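Hurkell sammelt wieder altes Werkzeug

Hurkell, 2023-03-21. Die Werkzeugsammlung in Hurkell geht in die nächste Runde. Ab sofort nimmt die Werkstatt Brorka gebrauchtes Handwerkzeug an, das in Kellern und Garagen nicht mehr benötigt wird. Gefragt sind vor allem Zangen, Schraubendreher, Feilen und Schraubenschlüssel. Leichter Rost ist kein Hindernis, gebrochene Griffe werden nach Möglichkeit ersetzt.

Im vergangenen Jahr kamen 811 Teile zusammen. Die meisten wurden gereinigt und an Lehrwerkstätten der Umgebung weitergegeben, der Rest ging als Altmetall an den Verwerter Terngate.

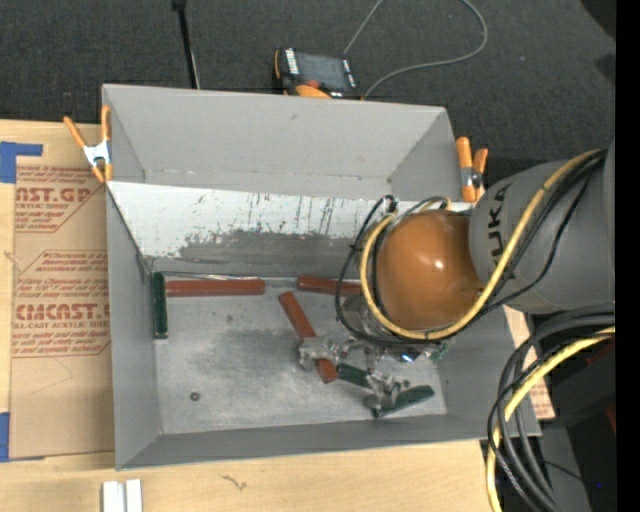 Sortiert wird zunächst nach Art und Zustand, danach nach Größe. »Wir nehmen auch einzelne Stücke, es muss kein vollständiger Satz sein«, sagte Projektleiterin Indira Rai. Elektrogeräte, Sägeblätter und Farbreste können dagegen nicht angenommen werden — dafür bleibt der Wertstoffhof zuständig.

Abgegeben werden kann das Werkzeug während der Öffnungszeiten am Hofeingang der Werkstatt. Größere Mengen ab 100 Teilen sollten vorher angemeldet werden. Die Sammlung läuft bis Ende Juli.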